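Teaching a two-armed robot to tidy a table, by remote control

If you have come from the first part of this guide, your two arms are bolted down, the leader handles are plugged in and the Narenis software can see everything it ought to see. Well done, that was the dull bit! From here on you get to hold the handles yourself and show the robot what you want, which is a good deal more fun and a good deal harder on the shoulders than most people expect.

We are going to teach a very plain job: pick up a small object, carry it across the table and put it down where it belongs. It sounds like nothing at all, and I thought so too when I started last November, but there is plenty in it to get wrong.

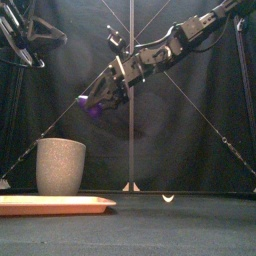 Posted 2024-06-30 in Workshop Notes, by the Nutby bench team
Part 2 of the Traltumley series

Start with the table. A dark top and a dark curtain behind it do wonders, as a brightly coloured object stands out well against them — purple is a favourite of ours. A cup and a shallow tray make good things to work around, and you very likely have both in the kitchen. Put them where the arms can get at them without stretching.

Now take the handles, and before you record anything, spend a little while just moving about. Open and close the gripper. Bring it down over the object, lift, go back. Your hands need to learn how the arm lags behind them, and how the fingers look when they are nearly touching something. Tug the cables gently too, with the motors off, and check that they have enough slack for the whole reach. A cable that pulls tight halfway through will spoil the recording.

When you feel ready, set both arms to the home position and press Record in the Barta window. Then:

Move the gripper to a spot above the object and pause for a moment.
Lower it slowly, with the fingers open wider than you think you need.
Close until the object is held, and stop squeezing there.
Lift straight up before you travel sideways.
Carry it over, lower it, open the fingers and back away the way you came.
Press Stop only once the arm is clear.

Try to keep your pace even. If you rush the easy stretches and creep through the fiddly ones, the robot will learn your nerves along with everything else. The second arm can wait off to one side while the first does the work, but leave it in the same resting place each time.

Do shift the object a little between takes — a thumb's width this way, a quarter turn that way. My first set had 259 takes in it, nearly all from the same spot, and the trained arm would go faithfully to that spot whether there was anything there or not. I now aim for 600 good ones for a simple pick and place, and 1000 if the object is soft or an awkward shape. Take a proper break every so often and have a cup of tea, as tired takes are poor takes.

What about mistakes? If you fumble the grasp and recover calmly, keep the take, and mark it as a recovery in the notes box. If you drop the thing on the floor or knock the cup over, throw the take away and begin again from home.

At the end of each sitting, play back 2 or 3 takes at full speed and watch the fingertips. Save the folder under the name of the task, copy it to a second drive, and switch the arms off at the wall with both of them resting low. Training is covered in part 3.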